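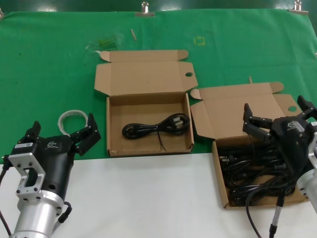 I bought a kettle cord from Merneo in August and paid extra for "carbon neutral delivery". It was 3 dollars, so I'm not out of pocket in any serious way, but I've been wondering ever since what I paid for. Their website says 1043 trees have gone in at a place called Promudden. It doesn't say when, or what kind, or whether any are still standing.

I wrote to ask. A very cheerful person sent me back the same web page.

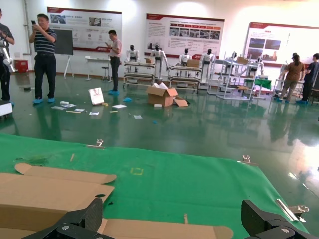

Cardboard, all of it headed for the recycling if I had my way.

The box is meant to be the green part, and I'll grant it beats foam. But my council took nearly 242 tonnes of the stuff last year and can't tell me where it went -- "a processing partner" was the best I got by Friday.

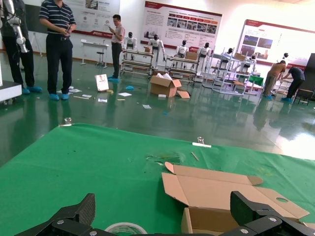

Ilham Gunawan reckons I'm being too hard on them, and that a badly explained tree is still a tree. Maybe. I'd like to see one first. Next time I'll keep my money and walk to the shop.

Contact | © Drallham Notes | Back to top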